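Home | News | Projects | Archive | Contact

Bagging and tray work continues at Gollia bench

April, by the Zeleke newsdesk
Print this page | E-mail this page

Drerkia has moved its handling of soft goods and small kitchen equipment to a single bench at its Gollia site. The bench takes cloth bags, trays and countertop machines in turn, and the walls on either side stay up between jobs. Work on the bench began this spring under the project name Ginik.

The cloth bag remains the slowest item. It is limp, it folds over on itself when lifted, and its braided cord has to be kept clear of whatever stands beneath. Rigid items are quicker to place, although polished metal marks easily and is wiped down at the end of each shift.
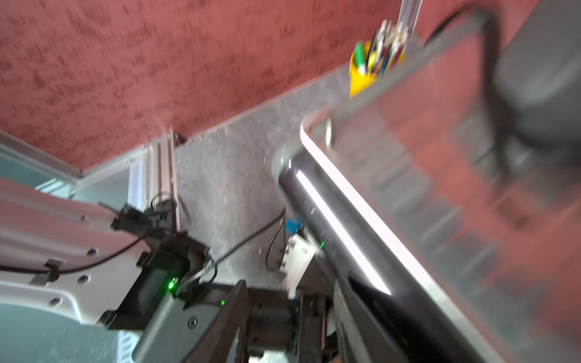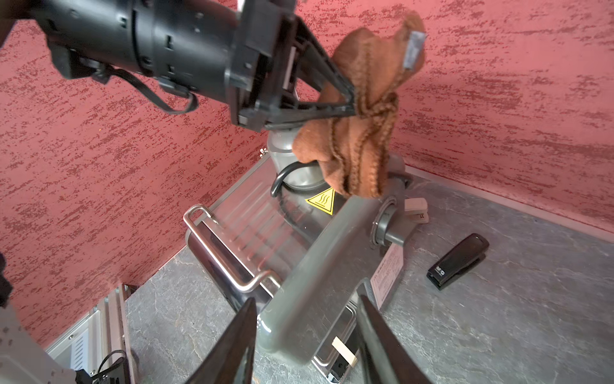
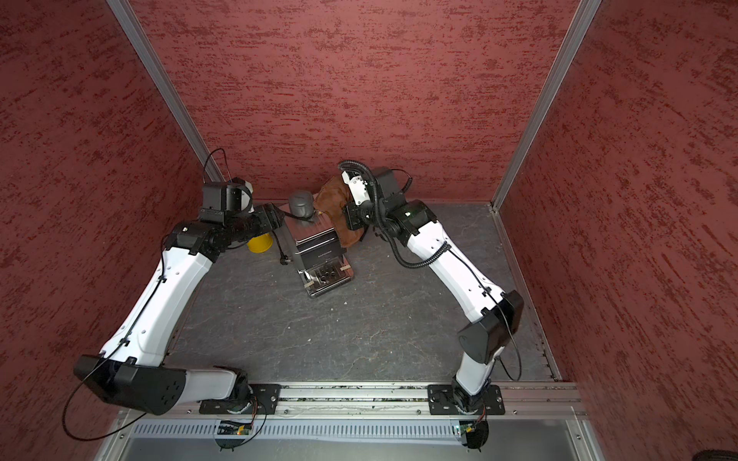 Work at the Gollia bench. First picture: metal tray and yellow pen holder. Second: brown cloth and cord held over the slicer. Third: the brown cloth bag near the back wall.

The working surface is kept to the objects in use and a holder of pens and markers. Drerkia has set a target of 2000 completed placements for the first stage, of which 239 had been logged when this item was prepared. A placement is entered only when the object has been set down and released. Dropped items are recorded on a separate sheet and do not count towards the total.

The second stage will add 200 placements with heavier bags. Stage one figures will be issued by Zeleke once the full run has been checked.

Print this page | E-mail this page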